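Escuela > Grado en Paisaje y Espacio Urbano > Pavimentos y plazas > Apuntes, tema 3

Última actualización: febrero

Tema 3. La plaza dura: losa, junta y sombra

Estos apuntes siguen el orden de la clase de Dénes Vörös y dan por leído el tema 2 (bases y subbases). Los detalles constructivos van en el cuaderno de láminas y no se repiten.

1. Qué se entiende por plaza dura

En esta asignatura se llama plaza dura al espacio público abierto en el que el pavimento continuo ocupa casi toda la superficie y la vegetación queda en el perímetro o en alcorques. El término es descriptivo. En la prensa suele usarse como reproche, y conviene separar las dos cosas al redactar una memoria.

Una plaza de este tipo admite mercados, actos, paso de peatones en cualquier dirección y acceso ocasional de vehículos de servicio. A cambio, exige resolver con cuidado la evacuación del agua, la dilatación de las piezas y el calor en verano. El resto del tema trata estos puntos.

2. La losa de hormigón

Se trabaja con dos familias: la losa prefabricada, que llega a obra con su acabado, y la losa vertida in situ, que se corta o se encofra por paños. La prefabricada permite levantar una pieza y volver a colocarla. La vertida da menos juntas y aguanta mejor el tráfico pesado, pero cualquier reparación de una canalización deja un parche.

El color más habitual es el gris claro. Refleja más luz que el asfalto y se calienta menos, aunque a mediodía puede deslumbrar si no hay elementos verticales cerca. Con los años aparecen manchas y vetas más oscuras. En un reconocimiento visual se anotan como alteración superficial, sin atribuirles causa: para hablar de humedad, grasa o biofilm hace falta un ensayo o, como mínimo, una segunda visita.

En el ejercicio del curso se comparan dos piezas, la Ganitwood lisa y la Oláh abujardada. Las fichas están en la carpeta común. Atención al espesor: la ficha de Oláh lo da sin la capa de acabado.

3. Las juntas

La junta tiene una función mecánica y otra de dibujo. La mecánica es conocida: absorbe movimientos y lleva la fisura a un lugar previsto. La de dibujo se descuida con frecuencia. En una superficie grande y sin obstáculos, las líneas de junta son casi lo único que da escala al suelo, y quien camina las usa para orientarse aunque no se dé cuenta.

Una retícula vista a la altura de los ojos se abre en abanico hacia el observador. Las líneas que en planta son paralelas se leen como diagonales, y las juntas más anchas o más oscuras destacan sobre las demás hasta parecer caminos. Por eso el despiece no se decide solo en planta. Hay que dibujar al menos una perspectiva desde cada acceso principal.

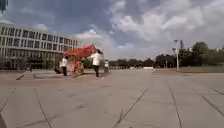
Al colocar las juntas principales se procura que coincidan con algo: un cambio de pendiente, el eje de una entrada, el borde de una plataforma. Cuando no coinciden con nada, el pavimento parece recortado de otro proyecto. Es el error más repetido en las entregas del año pasado.

Para el sellado se usará en los ejercicios el producto Alico de la lista de materiales. No se admiten juntas rellenas de mortero rígido en paños expuestos.

4. Los bordes

Una plaza se define por sus bordes tanto como por su suelo. Se distinguen tres situaciones:

Borde edificado. Una fachada larga, con bandas horizontales de ventanas, refuerza la horizontal del pavimento. La planta baja pide un tratamiento propio, porque es donde se produce el contacto con el peatón. Una base en sombra se lee desde lejos como una franja oscura.

Borde vegetal. Una línea de árboles al fondo cierra la vista sin cerrar el paso. Da sombra al perímetro, pero no al centro.

Borde escalonado. Un peldaño o una plataforma baja marca el límite y sirve también de asiento. El canto debe distinguirse bien del plano inferior. Si no se distingue, hay que señalizarlo.

5. Elementos ligeros

Carpas, toldos y quioscos introducen color y sombra en un suelo neutro. Un solo elemento de color vivo basta para atraer la mirada y, muchas veces, a la gente. En el plano de usos se dibujan con su huella, su sombra a las 14:00 y el espacio libre alrededor. Los anclajes al pavimento se prevén desde el principio; taladrar losas ya colocadas es motivo de corrección.

El modelo de toldo del ejercicio es el Eneo, con lastre.

6. Ejercicio

Se entrega el despiece de un paño de 485 metros cuadrados en una plaza a elección de cada grupo. Contenido mínimo:

- Planta de juntas con sus anchos, distinguiendo principales y secundarias.
- 2 secciones por el borde, una de ellas con peldaño.
- Perspectiva desde un acceso, a la altura de los ojos.
- Ficha de estado del pavimento actual, según el modelo del tema 2.

Formato A3, un máximo de 9 láminas. La memoria no pasará de tres páginas.

Contacto: secretaría de la asignatura, despacho de Dénes Vörös | © Pavimentos y plazas, materiales docentes | Volver arriba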